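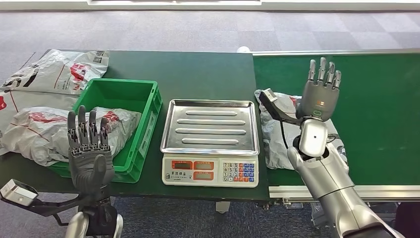 4.2 Preparing the Alari cell for visitors

This section covers setting up the parcel weighing cell for an open day or a booked demonstration. It applies to cells running the Plillon controller and assumes that the checks in 4.1 are complete. Clear the tray on the scale before switching the scale on, and leave it empty until the display has settled. The green crate stays on the table within reach of the left hand, with the conveyor to the right of the scale. Use light bagged parcels only.

1. Turn the mode key to DEMO. Arm speed is then limited to 200 mm/s.
2. Select HOME on the pendant and wait for both arms to stop.
3. Zero the scale with the tray in place.
4. Set the parcel limit to 3000 g. The factory value of 4000 g is for normal running.

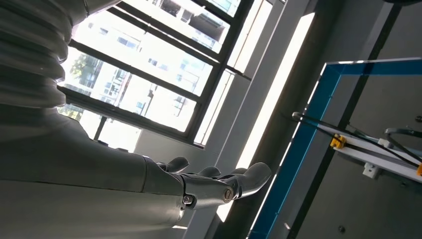
5. Select HANDS, then OPEN/CLOSE, and run 2 cycles on each hand. A finger that lags or stops short must be reported before visitors are let in.
6. Check that the wrist camera cables have slack through the full turn of the wrist.

CAUTION: Do not straighten a finger by hand with the drives on.

Note: Strong daylight can upset the wrist cameras. Repeat the exposure routine (see 6.3) if the weather changes between groups. 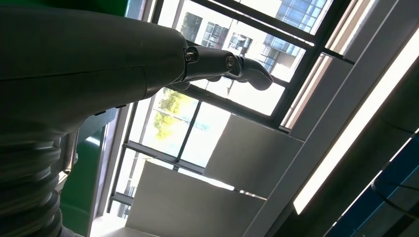
7. Run one full pass with the barrier closed and no visitors present - pick, weigh, release to conveyor.
8. Open the doors. One operator stays at the pendant at all times.

WARNING: Visitors must not reach over the conveyor rail, even with the belt stopped.

If a parcel is dropped, press HOLD, wait for the arms to stop and return the parcel to the crate. Do not press RESET - it clears the scale zero and step 3 has to be repeated.

Settings in this section were checked by Aiguo Fang at the Jerkidport site, 1 Sep 2021. The next check is due in November.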